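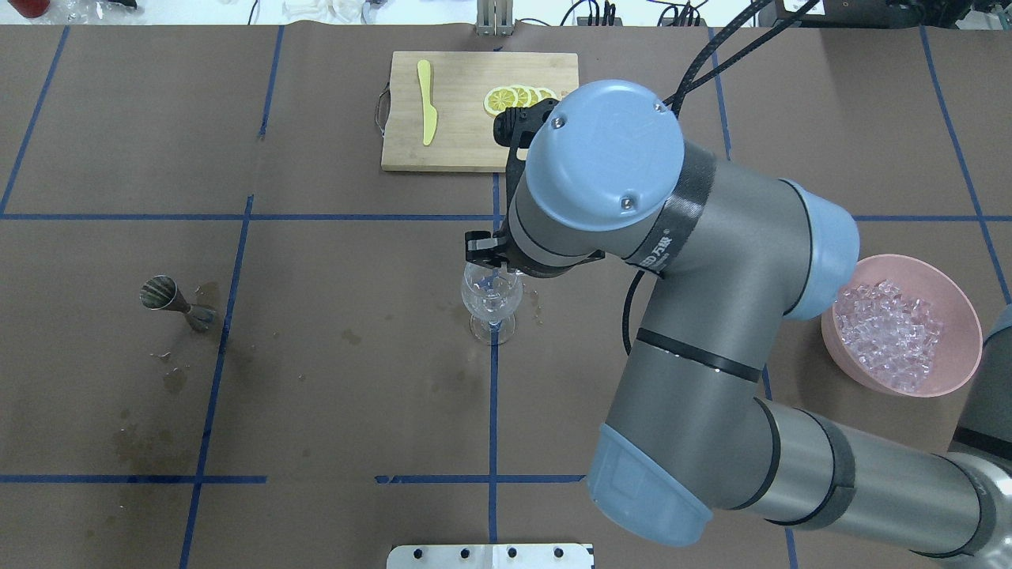 갈색 종이를 깐 탁자와 와인잔

플리스홀름, 3월, 밤 열한 시 조금 넘어서

스테치우크 호텔에 들어왔다. 방은 7호실. 후기가 2,503개나 달린 숙소에는 처음 묵어 본다. 예약할 때는 그 숫자에 마음이 놓였는데 침대에 누워서 다시 생각하니 영 이상하다. 방이 몇 개 되지도 않는 집에 후기가 그렇게 쌓이려면 도대체 몇 년이 걸리나. 오는 손님마다 빠짐없이 글을 남겼다는 건가. 나는 여태 숙소 후기를 써 본 적이 거의 없고, 내 주변 사람들도 마찬가지다. 그러면 누가 쓰는가. 이 생각을 하다가 잠이 달아나서 일기장을 꺼냈다.

우손에서 예약할 때 본 소개글은 이랬다. '숨은 보석 같은 호텔, 역에서 600미터, 옛 상인의 집을 정성껏 되살린 공간.' 숨은 보석이라는 말은 이제 보기만 해도 피곤하다. 숨어 있으면 후기가 그렇게 많을 수가 없고, 후기가 그렇게 많으면 숨어 있는 게 아니다. 600미터는 거짓말은 아니었을 것이다. 지도에 자를 대고 재면 그럴 테니까. 다만 역과 호텔 사이에 언덕이 하나 있고 언덕을 넘는 길은 빙 돌아서 나 있다. 가방 바퀴가 돌길에 걸려서 세 번쯤 멈췄고 마지막에는 그냥 들고 올라갔다. 다음에는 거리 말고 높이를 적어 달라고 쓰고 싶다. 아무도 안 적는다. 해발이라는 게 버젓이 있는데.

프런트에는 트리파티 씨가 있었다. 명찰에 판카지 트리파티라고 적혀 있어서 이름을 알았다. 말이 느리고 목소리가 낮은 사람이다. 여권을 돌려주면서 자매 호텔 이야기를 꺼냈다. 지도르스테드에 자매 호텔이 있는데 투숙객은 두 곳의 시설을 모두 이용할 수 있다고. 소개글에서도 본 문장이다. 거의 글자 하나 안 틀리고 똑같이 말해서 속으로 좀 웃었다.

"지도르스테드까지는 어떻게 가나요?"

"버스가 있습니다."

"자주 다니나요?"

그는 잠깐 생각하더니 아침에는 자주 다닌다고 했다. 아침이 몇 시까지인지는 묻지 않았다. 물어 봐야 할 것 같은데 물으면 실망할 것 같아서. 수영장이 있다는 것도, 옥상 테라스가 있다는 것도, 알고 보면 모두 저쪽 호텔 이야기다. 사진첩에는 두 집 사진이 섞여 있었다. 아래에 작은 글씨로 무슨 설명이 붙어 있었던 것 같기도 하다. 내가 제대로 안 읽은 잘못도 있겠지. 그래도 섞어 놓은 쪽이 먼저 잘못한 거라고 생각한다.

방은 나쁘지 않다. 이건 인정해야 한다. 천장이 높고, 창문이 안뜰 쪽으로 나 있어서 조용하고, 이불에서 햇볕에 말린 냄새가 난다. (섬유유연제 냄새일 수도 있다. 요즘은 그런 향도 나온다고 들었다.) 벽에는 이 집의 옛 모습이라는 흑백사진이 걸려 있는데 지금 건물과 창문 위치가 다르다. 옛날 사진이니 고치면서 바뀌었을 수도 있고, 옆집 사진일 수도 있다. 내일 낮에 밖에서 한번 맞춰 볼 생각이다. 쓸데없는 짓인 줄은 안다.

물은 처음에 미지근하다가 한참 뒤에 뜨거워졌다. 수건은 두껍고 좋음. 옷장 문은 안 닫힘. 금고는 있는데 설명서가 없다. 여권은 그냥 가방에 두기로 했다.

이제 잔다. 이틀 밤 예약한 것 중에 하룻밤이 벌써 이렇게 간다.

이튿날, 오후 네 시

아침 식사는 소개글에 '현지 재료로 차린 가정식'이라고 되어 있었다. 빵은 따뜻했고 살구잼은 정말 맛있었다. 나는 잼 병에 라벨이 없는 걸 보고 직접 만든 것이냐고 물었는데, 차를 가져다준 분이 시장에서 산다고 대답했다. 그 말을 듣고 오히려 이 호텔이 조금 좋아졌다. 할머니의 비법이니 하는 이야기를 하려면 얼마든지 할 수 있었을 텐데 하지 않았다. 그래서 잼을 더 먹었다.

달걀은 짰다. 커피는 평범. 치즈가 두 종류라고 칠판에 적혀 있었는데 맛으로는 구별이 안 갔다.

식당에서 옆자리에 앉은 사람이 수슈잉이라는 분이었다. 나보다 나이가 조금 위인 것 같고, 혼자 다니고, 숙소 고르는 일에 나보다 훨씬 진지하다. 이 호텔에 벌써 여러 번 왔다고 했다. 나는 여러 번 오는 손님을 만나면 일단 의심부터 하는 버릇이 있다. 주인의 친척이거나, 다른 데를 안 가 봤거나. 그런데 이분은 다른 데도 많이 가 봤고 친척도 아닌 모양이었다. 왜 또 오느냐고 물었더니 "방문이 두꺼워서요"라고 했다. 그게 다냐고 하니 그게 다라고.

그 대답이 오전 내내 머리에 남았다. 2,503개의 후기 중에 방문 두께를 적은 사람이 있었던가. 방에 올라가서 휴대폰으로 찾아 봤다. 물론 다 읽지는 못했다. 앞쪽 몇 페이지만 넘겼는데 '환상적인 전망', '친절한 직원', '완벽한 휴식' 이런 말이 돌아가면서 나온다. 전망 이야기를 쓴 사람은 어느 쪽 호텔에 묵은 걸까? 7호실 창에서 보이는 것은 안뜰의 빨랫줄과 무화과나무 한 그루다. 환상적이라고 하기는 좀 그렇고, 나는 마음에 든다. 지도르스테드 후기가 이쪽에 합쳐져 있는 게 아닌가 하는 의심이 점점 굳어진다. 자매라서 후기도 나눠 쓰는가. 그렇다면 저 숫자의 비밀도 풀린다. 증거는 없다.

트리파티 씨에게 슬쩍 물어볼까 하다가 그만뒀다. 프런트에 있는 사람이 우손의 화면까지 책임질 수는 없을 것이고, 어제 버스 이야기를 할 때 보니 거짓말을 잘하는 사람 같지는 않았다. 곤란하게 만들고 싶지 않았다.

대신 흑백사진을 맞춰 보러 나갔다. 길 건너편 담배 가게 앞에 서서 건물 정면을 한참 올려다봤다. 창문 위치는 역시 다르다. 그런데 현관 위의 돌 장식은 같다. 포도 덩굴처럼 생긴 것, 왼쪽 끝이 떨어져 나간 것까지 똑같았다. 그러니까 같은 집이 맞다. 창문을 나중에 새로 낸 것이다. 한 번은 내가 틀렸다고 여기에 적어 둔다. 다만 '정성껏 되살린'이라고 하려면 창문은 왜 옮겼는지 궁금하다. 방 수를 늘리려고 그랬겠지. 7호실과 옆방 사이 벽을 두드려 보면 속이 빈 소리가 난다. 방문은 두꺼운데 벽은 얇다니, 슈잉 씨에게 이 이야기를 해 줘야 하나 말아야 하나.

점심은 언덕 아래에서 생선 수프. 호텔 추천 목록에 있는 식당은 일부러 피했다. 추천 목록이라는 것은 대개 누군가의 사촌네 가게 목록이라고 믿고 있다. 내가 고른 집은 수프가 미지근했고 양이 적었다. 돌아오는 길에 추천 목록의 식당 앞을 지나는데 사람이 가득했고 냄새도 좋았다. 속이 쓰렸다. 원칙을 지키면 이런 날도 있다.

오후에는 비가 조금 왔다. 안뜰 의자가 젖어서 방에서 책을 읽다가 깜빡 잠들었다. 안뜰 쪽에서 누가 그릇 씻는 소리, 비둘기 소리. 여행 와서 낮잠을 자면 손해 보는 기분이 드는데 오늘은 별로 그렇지 않았다.

같은 날, 밤 열 시 반

결국 지도르스테드에 다녀왔다. 네 시 넘어서 비가 그치길래 버스 정류장까지 내려가 봤더니 마침 버스가 들어왔다. 마침이라고 쓰지만 시간표를 보니 그 버스를 놓쳤으면 한참을 기다릴 뻔했다. 아침에 자주 다닌다는 말은 오후에는 자주 안 다닌다는 뜻이 맞았다.

자매 호텔은 광장 뒤편에 있다. 훨씬 크고, 문 앞에 화분이 줄지어 있고, 문지기까지 있다. 스테치우크에서 묵는다고 하니 방 열쇠를 보여 달라고 했다. 열쇠를 프런트에 맡기고 왔다고 하니 그러면 확인 전화를 하겠다며 기다리라고 했다. 로비 소파에 앉아 꽤 오래 기다렸다. 두 곳의 시설을 모두 이용할 수 있다는 문장은 역시 이런 식이다. 이용할 수는 있다. 서서 기다리고, 설명하고, 확인받고 나서.

전화가 되고 나서는 다들 갑자기 상냥해졌다. 트리파티 씨가 뭐라고 했는지는 몰라도 직원이 나를 옥상까지 직접 데려다주었다. 수영장은 물이 빠져 있었다. 3월이니까 그럴 수 있다. 그런데 소개글에는 계절 이야기가 없다. 내가 또 작은 글씨를 못 본 것일 수도 있어서 방에 와서 다시 찾아봤다. 이번에는 확실히 없다.

옥상은 좋았다. 이걸 쓰기가 싫어서 한참 미뤘는데, 좋았다. 비 온 뒤라 강 건너 언덕까지 다 보였고 종탑 뒤로 해가 내려가는 중이었다. 후기에 나오는 '환상적인 전망'은 이곳이 틀림없다. 그러니까 내 가설, 즉 후기가 합쳐져 있다는 가설은 더 그럴듯해졌고, 동시에 그 후기를 쓴 사람들이 거짓말을 한 것은 아니라는 것도 알게 됐다. 거짓말은 아닌데 주소가 틀린 셈이다. 메뉴판 값은 보지 않는 편이 나았다. 차 한 잔만 마시고 내려왔다.

막차는 탔다. 버스에서 졸다가 내릴 곳을 지나칠 뻔했다.

호텔에 오니 슈잉 씨가 안뜰에 앉아 있길래 옥상 이야기를 했다. 이분은 여러 번 왔으면서도 저쪽 호텔에는 한 번도 가 보지 않았다고 한다. 왜 안 가느냐고 했더니 여기 방값을 냈는데 왜 버스를 타느냐고 되묻는다. 할 말이 없었다. 벽이 얇다는 이야기도 해 버렸다. 슈잉 씨는 알고 있었다. 그래서 늘 끝방을 달라고 한단다. 끝방은 옆방이 한쪽에만 있으니까. 그런 것은 어디에도 적혀 있지 않고, 우손에는 방 번호를 고르는 칸조차 없다. 전화를 해야 한다고 했다. 요즘 누가 호텔에 전화를 하나 싶었는데, 하는 사람이 끝방에서 잔다.

후기를 쓸까 생각 중이다. 쓴다면 이렇게 쓰고 싶다.

역에서 600미터, 단 오르막. 수영장과 옥상은 버스로 가야 함. 갈 때 열쇠를 들고 갈 것. 잼은 시장 잼인데 맛있음. 문은 두껍고 벽은 얇음. 옷장 문 안 닫힘. 안뜰 무화과나무 좋음.

별점이 문제다. 다섯 개를 주면 내가 의심하던 그 사람들과 똑같아지고, 세 개를 주면 트리파티 씨가 괜히 혼날 것 같다. 네 개는 비겁하다. 별 없이 글만 올리는 방법은 없다고 나온다. 일단 저장만 해 두었다.

내일은 체크아웃이 열한 시. 짐은 거의 쌌다. 내려갈 때는 내리막이니 가방은 괜찮을 것이고, 그래도 돌길이니까 바퀴는 살살 굴려야 한다. 계산서에 무슨 항목이 더 붙어 나올지 모르겠다. 지도르스테드에서 마신 차가 방으로 달렸는지 그 자리에서 낸 것으로 되었는지 기억이 흐릿하다. 분명히 현금을 냈는데 영수증을 못 받았다. 아침에 먼저 물어볼 것.

옆방 사람이 기침을 한다. 감기인 모양이다.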